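Household Robotics, Notes for Session Six: Can it tidy a bathroom yet?
Natália Polák, 8 Nov 2020

Right, before we start, the reading. A few of you wrote to say the Hondov chapter was heavy going, and I agree, so skip the middle section and just do the part on grasping. Lenka Charvát's slides cover the rest and she explains it far better than I would.

Last time we finished on factories. You'll remember the packing line at Tronorham, where the arm does one thing, all day, with the same box arriving at the same spot. I called that "solved" and Jarmila Oravec quite rightly told me off from the back row, so let me put it more carefully: it's solved as long as somebody has built the whole room to suit the machine. A home is the other way round. The room was there first and it suits people.

So this week it's the bathroom. I like bathrooms as a test because they're small, shiny and full of awkward little objects. The job sounds like nothing at all: clear up what's lying by the sink, put the rubbish in the bin, leave the soap where it is. I'd expect a seven-year-old to manage it (with some moaning).

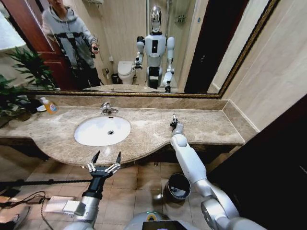
Start with the seeing, which is where most student projects come unstuck. Polished stone throws back light. Mottled stone is worse, as the pattern gives you edges all over the place that don't belong to any object. And then there's the mirror! A depth camera looks into a mirror and finds a second room, with a second robot in it, and unless you tell the software otherwise it will cheerfully plan a reach into that room. Most people mask the mirror out by hand. It works, but you've then got a robot that can tidy one bathroom.

Next, the holding. Two fingers can do a surprising amount, and I'm fonder of the simple gripper than Elīna Liepiņa is (we've argued about this over many lunches). The trouble comes with small flat things on a hard surface. You and I would slide a tube to the edge of the counter with a fingertip and pinch it as it tips over. We don't plan that, we just do it. For the machine it's three separate skills: push, stop in time, grab. 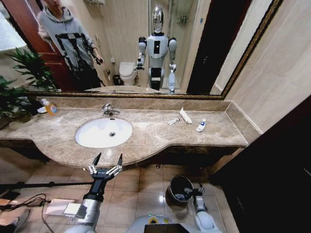
Toiletries on the right of the counter, bin on the floor beneath.

Then there's the knowing, which I think is the hardest of the lot. Is a tube finished or half full? Is the carton empty? People pick it up and give it a squeeze. Have a think about what you'd need to sense in order to do the same with a parallel gripper, and bring me an answer next week, even a bad one.

So, can they do it yet? My own view is "sometimes, slowly, with a person standing by". If a paper tells you 40 tries went well, look for how often the objects were moved between tries, and who put them back. Ask whether it was ever run in a second house.

For the exercise, write out the steps for clearing your own bathroom counter in no more than 200 words, then mark every step where you'd have to look again before carrying on. Kristýna Kollár will collect them. The longer project on the Citau kitchen set is due in December, as before.

Recent notes
Session Five: The packing line at Tronorham
Session Four: Why folding towels is so hard
Session Three: Grippers, suckers and hands
Session Two: What counts as a chore?
Reading list and project dates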